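4.2 Mug Righting in Simulation

Claims that household chores are close to solved rest mostly on upright objects. We gave the Rovex policy a mug on its side and ran 100 simulated trials. It stood the mug up in 22.

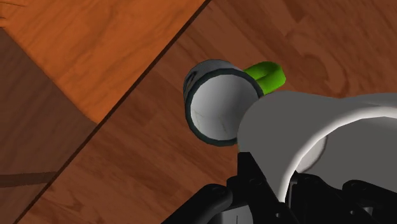

Figure 4. Wrist-level view from a simulated trial. The mug's mouth faces the viewer, with the green handle at upper right.

4.3 Transfer to the Gaber Kitchen

We see little reason to expect better on a real counter. Two of the four Brulavach baselines never touched the handle.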